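We use cookies to improve your experience. Accept | Manage preferences

Jivport
23 Dec 2019

Jivport has completed its review of the Curkia two-arm service for produce displays. Our findings follow in this thread.

The service was assessed on handling bunched items, with artificial grapes and slatted crates. Curkia logged 682 transfers - 211 of them using both hands.

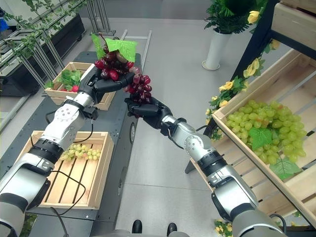

Elmarie Nkosi asks whether the monthly fee covers replacement fingers. It covers one set per arm; further sets are billed separately.

We recommend the service for stores with fixed shelving. Setup at our Cevville site took 2 days.

Related
Baloyi shelf scanner: August review
Leasing or buying a robot arm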